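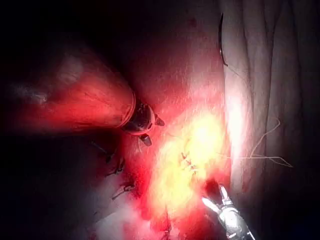 Section 2
Setting Up Your Nivow Teaching Display

You have opened the box, found this guide under the second layer of foam, and are reading it before plugging anything in. The support desk salutes you. It doesn't happen often.

This section covers placing the display, connecting a source, getting the color right, and saving your settings so that the next person to use the room can't undo them by leaning on the remote. It is written for classrooms, seminar rooms and viewing rooms where recorded procedures and other medical video are shown to a group. The Nivow is a teaching display. Do not use it for diagnosis or to guide a live procedure, however nice the picture looks.

Before you start

You will need:

A second person who can lift
A Phillips screwdriver
The gray power cord (the black one is for the Silance speaker bar)
A video cable long enough to reach the wall plate without crossing a walkway
The Zuto remote and its batteries, which are taped inside the lid of the accessory box
A room you can darken

CAUTION: Lift the display by the frame. The glass will tell you it is strong enough, and it is lying.

CAUTION: Do not lay the display face down on the foam. Use the cloth bag it came in, on a table bigger than the display.

2.1 Choosing a spot

1. Stand where the back row will sit. If you can't see the whole wall from there, neither will they.

2. Pick a wall that doesn't face a window. If every wall faces a window, you have a very pleasant room and a blind to buy.

3. Set the middle of the screen a little above the eye level of a seated adult. Displays hung near the ceiling look tidy and give the front row sore necks.

4. Leave a hand's width of open space on all sides. The vents are on the top edge. Please don't store anything there, including this guide.

5. Check that no ceiling light shines straight at the glass. Switch on all the lights, hold a sheet of shiny paper flat where the screen will go, and look for hot spots.

Note: Wall color matters more than people expect. A strong green or blue wall behind the screen will make reds look stronger than they are. Plain gray is best. It is also dull, and we are sorry.

2.2 Mounting

The bracket is sold separately and has its own sheet of instructions, drawn by somebody with great faith in arrows. Follow that sheet for fixing the bracket to the wall. Once the bracket is up and level, come back to us.

1. Screw the two hook plates to the back of the display, with the word UP at the top.

2. With one person on each side, raise the display above the bracket and lower it until both hooks click.

3. Pull gently at the bottom edge. It should swing out a little and settle back. If one side comes away, lift the display off and try again.

4. Tighten the locking screw on each hook plate by hand, then give it a quarter turn with the screwdriver. A quarter turn is enough. We have seen what happens with enthusiasm.

CAUTION: Do not let go until you have heard both clicks. One click and an echo do not count.

2.3 Connecting a source

1. Leave the power off.

2. Plug your video cable into Input A. Input B works just as well, but the display looks for A first, and you will save yourself ten seconds every morning for the rest of your career.

3. Plug in the gray power cord and press the switch on the lower right of the back panel.

4. Wait for the light on the front to turn from amber to white.

5. Turn on your player or computer.

6. If the screen says NO SOURCE, press Input on the remote until it stops saying that.

Note: Old clips may show with dark bars at either side. This is correct. Do not press Stretch. Stretch makes round things oval, and a class that has learned anatomy from oval things will be surprised later on.

Note: If you are playing files from a USB stick, give them short names. The Nivow shows the first 11 characters and drops the rest, so a folder of clips that all begin with "Gallbladder" will look like one clip with a lot of confidence.

2.4 Setting the picture

Here we ask for a little patience. The display arrives in Store mode, which was made for a bright showroom and the short attention of shoppers. Everything is very blue and very loud. Endoscopic video in Store mode looks like a ride at a county fair.

1. Turn the display on and let it warm up for half an hour. Have lunch.

2. Darken the room to the level you will use for teaching. Set the picture for the light you have, and if you change the light, set it again.

3. Press Menu, go to Picture, and choose Teaching.

4. Open the built-in test card by pressing Menu and OK together. You will see a gray bar in steps from black to white, and a row of red patches.

5. Lower Brightness until the darkest step on the gray bar is black, then bring it back up until you can just tell the second step from the first.

6. Lower Contrast until you can see a difference between the last two steps at the white end. Stop there. Most people go on too long, get a flat, chalky picture, and call us.

7. Look at the red patches. You should be able to tell each one from the next. If the two deepest reds look the same, lower Color by one step at a time until they separate.

8. Leave Sharpness at zero. It draws thin pale lines around things that don't have thin pale lines around them.

9. Turn off Auto Dim, Vivid Boost, Motion Smooth and Skin Tone Helper. Skin Tone Helper means well. It was made for people on sofas, and it has firm ideas about what color they should be, none of which apply to the inside of them.

10. Play a clip you know well and look at it from the front row, the back row and the seat by the door.

Note: Wet surfaces under a strong light will often show small areas of plain white. If the glare is in the recording, no setting on the display will put the missing detail back. Turning Brightness down only gives you gray glare.

Note: The same goes for deep shadow. You can raise Brightness until the dark parts turn to a brown fog, and there will still be nothing in them.

2.5 Saving and locking

1. Press Menu, go to Presets, and choose Save as Room.

2. Give the preset a name. "Room" is fine. "DO NOT TOUCH" is popular and, in our records, has been touched more than any other.

3. Go to Lock and enter a four-digit code.

4. Write the code down somewhere other than on the back of the display.

With the lock on, the remote will still change inputs and volume. It won't open the Picture menu. People who press Menu over and over will be shown a small padlock.

If you forget the code, contact Cuadros Support and ask for Yurani Flores, who can clear it for you. Have the serial number ready. It is on a label behind the display, in small type, at the exact spot that is hardest to reach once the thing is on the wall. A photo of the label taken now will make you feel clever in April.

2.6 Looking after it

Wipe the glass with a dry, soft cloth. For fingerprints, dampen the cloth with plain water. Never spray anything at the screen, even if the bottle has a picture of a screen on it.

Brush the vents when you see dust on them.

Run the test card again once the display has been on for over 2000 hours. The count is under Menu, then About. The backlight fades so slowly that you won't have noticed, but the two deepest reds will have drifted back together.

2.7 If something looks wrong

Everything is pink.
The cable is partly out. Push it in. If it is already in, try another cable before you try another display.

Everything is blue.
Somebody has found Store mode. Load your saved preset and change the code.

The picture is fine but late.
Motion Smooth is on. Turn it off and the sound should line up again.

The screen goes black during a long still.
Sleep is set to Short. Change it to Off, or keep a finger near the remote.

The picture looks right to you and wrong to the professor.
Go and sit where the professor sits. Check for a lamp.

There is no picture, no light on the front, and no sound.
See step 3 of 2.3. Then check the wall switch by the door, which in many lecture buildings turns off the sockets as well as the lights.

Go on to Section 3 to connect the Silance speaker bar. You will need the black cord.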